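Nightstand

A nightstand (my grandmother said night table, and in Culolmont, where I grew up, plenty of folks still do) is a small table or cabinet that stands next to a bed. It holds whatever you want within reach when you're lying down: a lamp, a glass of water, glasses, a book you keep meaning to finish. I've been writing up bedroom furniture for this wiki for a while now and this is the entry I get the most mail about, so I've made it longer than the old one!

History

Early bedside cabinets had a much less charming job. Before indoor plumbing, the chamber pot lived inside, behind a door or a curtain, and that's why so many antique ones have a deep cupboard at the bottom and a tiny drawer on top. Once bathrooms moved indoors the cupboard stopped being needed, but people liked having the table there, and it stayed. Matching pairs, one on each side, caught on with the big bedroom sets of the twentieth century.

Height and placement

The usual advice is to get the top level with the top of your mattress, or a little higher. I go a little higher, mostly so my sleeve doesn't drag the water glass off. Thick modern mattresses have made a lot of older nightstands look like footstools, so measure with the bedding on. Then look at the wall! A tall cabinet can end up right in front of the outlet, and you'll be fishing behind it for your charger every night. 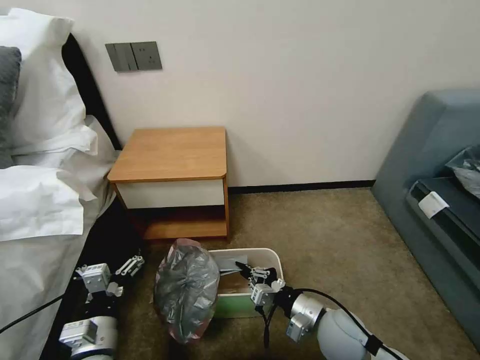
Bedside nightstand with a light oak-colored top, and a switch and outlet panel on the wall above.

Common types

Open-shelf ones are light and cheap and show all your clutter. Drawer types hide it (mine has batteries in it that I can't vouch for). Wall-hung ones leave the floor clear for sweeping, though you need a decent stud to screw into. There's also the C-shaped kind, with a foot that slides under the bed, great for breakfast and a bit wobbly for anything else.

Corners and edges

Rounded corners are worth looking for in a narrow room. I had a square-edged Diston for years and my hip knew exactly where it was in the dark. The later Drarel tables have softer edges, and the Benítez ones I've tried were somewhere in between. If you're stuck with sharp corners, stick-on bumpers do fine, just wipe the wood down first so the glue holds.
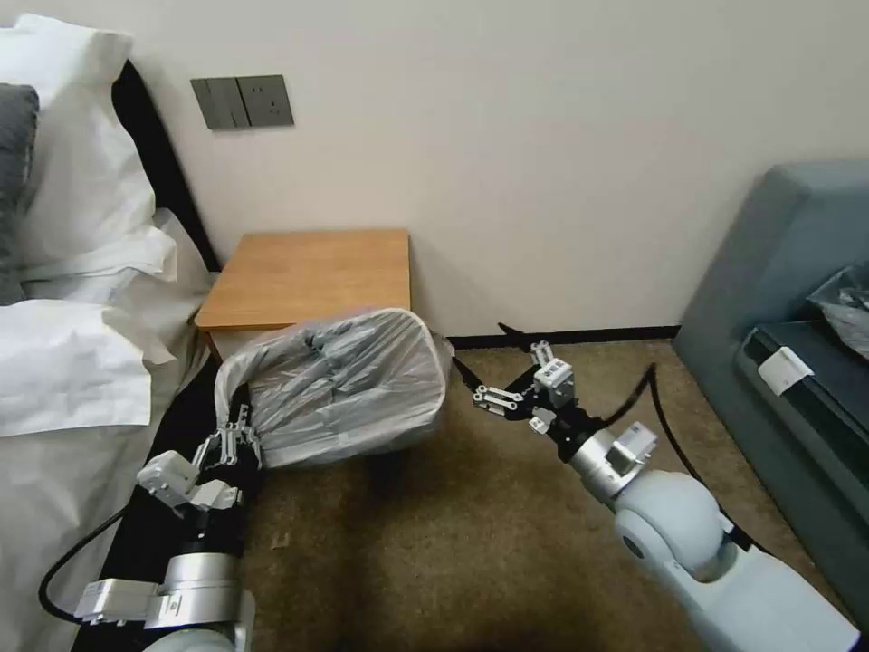

Corner of a small wooden bedside table, with a plastic-wrapped bundle against it on the carpet.

Care

Use a coaster. For white rings on a waxed or oiled top, I rub in a little furniture wax with a soft cloth and leave it overnight before buffing. Wipe drawers out once or twice a year, and rub a candle stub along wooden runners if they stick.

See also: Bed frame, Headboard, Bedside lamp, Chamber pot

Last edited Feb 17, 2025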